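Moving a Video Channel to a Token-Based Platform: What Happens to the Audience?
Project report by Simone Dantas, 29 April 2019
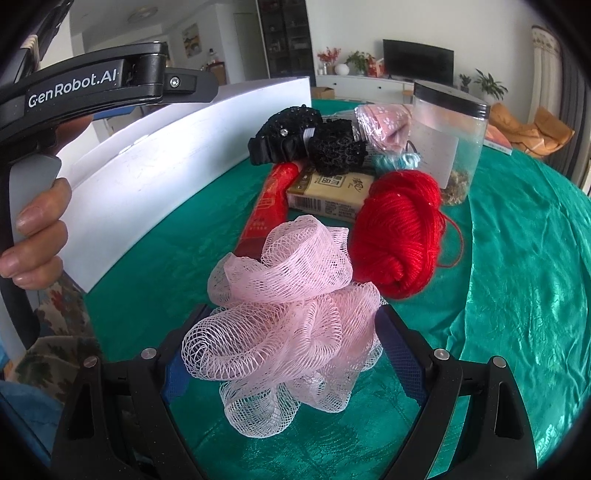 Figure 1. Table with a curved sheet of white material.

1. Introduction

Many small video authors complain that advertising money on the big sites is not stable. In the last years several new platforms have appeared which pay authors in tokens instead. In this project I studied one of them, Vurnik, and one channel which moved there, Moulin. The channel publishes short lessons about paper models and had 3000 subscribers on its old site when the move was announced in August.

My question was simple: how many of the old viewers follow an author to the new place, and do they stay active after they arrive?

2. How Vurnik pays

A viewer on Vurnik receives a small number of tokens for each day of activity. The viewer can give them to an author or keep them. The author can exchange the tokens for money through a partner service called Ninilitz, but only when a minimum balance is reached. All transfers are written in a public ledger, so it is possible to see which account gave tokens to which channel. The videos themselves are stored on ordinary servers. I mention this because many users in the comments believed that the videos are also on the blockchain.

3. Method

I used the public ledger and the public follower list of the channel. I also sent a questionnaire of eight questions to followers who had open messages. The questionnaire was in English only, and I think this made the number of answers smaller. The owner of the channel, who lives in Drovedton as I do, gave me the statistics from the old site.

4. Results

At the end of the study the channel had 516 followers on Vurnik. Of these, 149 had given tokens at least one time. A large part of the transfers came in the first weeks after the announcement, and later the activity became much lower.

In the questionnaire, the most common problem was registration. To make a wallet the user must save a long recovery phrase, and several people wrote that they stopped at this step and came back another day. Other people did not understand why they needed a wallet for watching free lessons. The 2 longest answers both asked for a mobile application.

5. Limits of the work

I studied one channel with a very specific subject, so the results cannot be used for gaming or music channels. One person can also have more than one account, and the ledger does not show this. I did not include the price of the token in my calculations, although it changed often during the study.

6. Further work

I would like to repeat the questionnaire in Portuguese and to compare Moulin with a channel which publishes on both platforms at the same time. The table with the ledger data and the text of the questionnaire are in the appendix.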